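Home News Projects Newsletter archive Members Contact

Newsletter > Workshop notes > Gripper comparison, first part

Last updated: February

Two grippers on one kitchen counter

In the last newsletter we promised some news from the gripper comparison, and several members have written to ask when it would come. The work is slower than we had planned, but the simulated half is now finished and I can report on it. The half with the real arm will follow when the second mounting plate arrives from the workshop.

For readers who joined us recently, a short reminder. Our group in Plidov has used the same parallel gripper, the Mondent, since the arm was bought. It is wide, heavy and very reliable, and all our old programs are written for it. In the autumn we were offered the Flirkilance on loan, a narrower gripper with longer fingers. The question was simple: should we change? To answer it we agreed to run both of them in the simulator first, with the same arm, the same controller and the same kitchen, and to leave the real hardware in its cupboard until we knew what we wanted to measure.

The kitchen is the one which was made for the Bayram project two years ago. It has a granite counter with wood along the front, and we can put on it whatever we like. We kept all the textures as they were. A speckled counter is more difficult for the vision part than a plain white one, and I think it is more useful for that reason.

Each gripper made 200 attempts. In every attempt the arm starts close to the front edge of the counter, looks at the surface through the wrist camera, moves to the object and tries to lift it. If the object stays in the fingers until the arm has returned to its start position, we count a success. The target changes from one attempt to the next, and so do the things standing further back. We wanted the background to be busy in some attempts and quiet in others, as in a normal home.

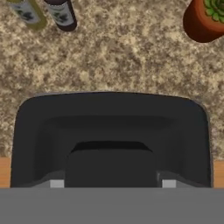 What surprised me most is how much the wrist view decides. With the Mondent the housing takes a very large part of the picture, almost from one side to the other, and the lower rows of the image contain only gripper and arm. In our old work this was never a problem, as we used a second camera on a stand. When the wrist camera is alone, the controller must plan with the part that remains at the top. Things at the back of the counter are often only half visible, and a bottle without its upper part is not easy to recognise. The label does not help either when it cannot be read.

We tried three camera angles before we settled on one. The first looked too steeply down, and the controller lost everything except the stone directly before the fingers. The second looked too far ahead, and then the fingertips disappeared, so the last centimetres of the approach were blind. The third is a compromise: both fingertip pads stay in view near the bottom, and there is still a good stretch of counter in front of them. I do not love it, but it works for both grippers and it makes the comparison fair.

Now to the results. The Mondent succeeded in 79 per cent of its attempts. The Flirkilance was a little behind in total, but the total hides the interesting part. With round and heavy objects the Mondent was clearly better – it closes evenly and does not let things turn. With small objects near a wall or near another object the Flirkilance was better, as its fingers can enter where the wide housing of the Mondent would touch something first. Many failures of the Mondent were of this kind. The grasp was well chosen, but the housing pushed a neighbour before the fingers arrived.

The plant pots deserve a sentence of their own. Both grippers could hold the pot from the side, but the controller several times took the leaves for the target and went too high. This is a fault in our vision settings, and both grippers suffered equally. I have corrected it, and those attempts were repeated for both.

We also changed the controller rate during the tests, from 60 steps a second to a lower value, to see if the older computer in the workshop could run the same program. It can, with slower movements. I would not recommend it for the long fingers, which began to swing a little at the end of each movement. The simulator may exaggerate this, and we shall see what the real ones do.

My own opinion, for what it is worth before the second half: we should keep the Mondent as the main gripper and ask to extend the loan of the Flirkilance until the summer. Changing everything would mean rewriting all the old programs, and I do not see enough gain in the numbers. But for the shelf task, where things stand close together, the narrow gripper is the better tool.

The full tables and the settings files are in the members' folder, under "Gripper comparison". Please read the note about units before you use them, as the early files are in millimetres and the later ones in metres. If you find an error, write to the newsletter address and I will correct it in the next number. Members who would like to be present when the real arm is tested should also write, with the times of day that suit them. The workshop is small and we can take four visitors at once.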